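Jan 24, 2022

Home again, after 51 hours at my sister-in-law's without a sock of my own. I'd packed for a winter weekend in Gulness as if I were going on a cruise, and then left the sock bag on the bed. Mahfuz lent me a pair with pineapples on them. I wore them to the memorial lunch. The pineapples were well received by the under-tens.

The reason for the trip was the division of Aunt Bhattacharjee's recipes. We always called her by her last name, as did her husband, her dentist and I think the dog. She died in November and left no jewelry, no savings worth arguing about and a tin of index cards that has turned a reasonable family into the United Nations.

Nusrat had put herself in charge. She had a folder. She had tabs in the folder. The plan was that each household would draw a card in turn, oldest first, and that everyone could copy everyone else's afterward. This sounded fair on the phone. In the room it lasted up to the second draw, when Nusrat's brother took the mustard fish, which Nusrat believes was promised to her in a hospital corridor. He said the corridor was full of people being promised things.

I drew the lemon pickle. I was pleased and tried to look merely dutiful. Then I read it. The whole card says: lemons, salt, the usual, leave it alone. No amounts. On the back there's a phone number for a tire shop.

So yesterday was spent trying to establish the usual. Mahfuz says chili and fenugreek. Nusrat says turmeric, obviously, look at the color of it. Their mother, who is 50 percent deaf and chooses which half, said her sister bought it from a shop in Hultance for years and put it in her own jars. There was a silence after that. I have never heard a family decide so quickly not to have heard something.

We cooked anyway. Eight lemons to begin with, quartered, a fistful of salt, everybody's theory in a separate jar. I was given the cutting because I'm an in-law and can be trusted with a knife but not with an opinion. By evening we had six jars lined up on the windowsill with masking tape labels, and mine says NEUTRAL.

After supper we moved on to her photographs, which live in shoeboxes, which live under the spare bed, and nobody had been allowed near them while she was alive. Most are of cakes. She took a picture of every birthday cake she ever made and cut the children off at the forehead. Mahfuz set up the old slide projector in the dining room so we could do the slides as well, and there was a long hunt through drawers for anything that would reach the wall.
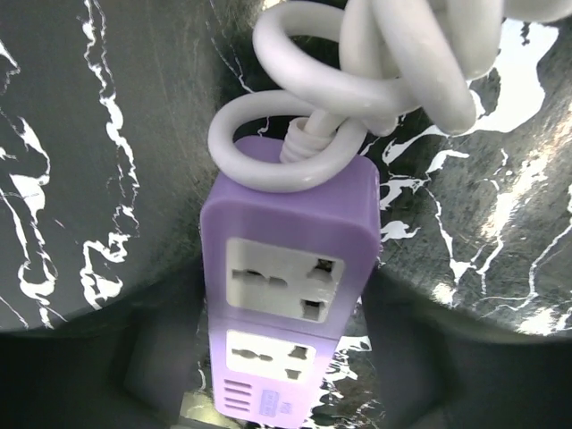
The purple one, white cord and all.

The slides were better than the cakes. There she was on a beach in a sari and a man's raincoat, glaring at the sea. There she was at the wheel of the Clavow, the awful van they had when the boys were small, which could be started only on a slope. Mahfuz told the story of the time it rolled down to the bakery by itself. Nusrat told the same story, with a different child inside it. I've now heard four versions and been in the family long enough to notice that I am in one of them, although I was living in Ohio at the time.

Somewhere in the second tray the bickering stopped. Nusrat's brother went out to the kitchen, came back, and put the mustard fish card down next to her plate without saying anything. She said she'd only wanted to copy it. She put it in the folder all the same, behind a tab.

Slept badly. The spare bed without its shoeboxes has lost whatever was holding it up.

Drove back this morning in sleet, with NEUTRAL wedged in the footwell between my boots and a bag of oranges I hadn't asked for. It's on my own windowsill now. The card says to leave it alone, so I've only turned it twice and opened it once. It smells like lemons and salt. I'm told it needs weeks. Nusrat has already texted for a progress report, and to say that hers is coming along beautifully, which at one day old seems a bold claim for a lemon.

I looked up the tire shop, by the way. The number still works. A very patient man said no, they'd never done pickles, but he did remember her – she used to come in and argue about the price of air.

Must mail Mahfuz his socks. Also need to call the boiler people and find out what I did with the library book, which I'm fairly sure I took to Gulness and fairly sure I didn't bring back. My own sock bag was still on the bed when I got in, with the cat on it.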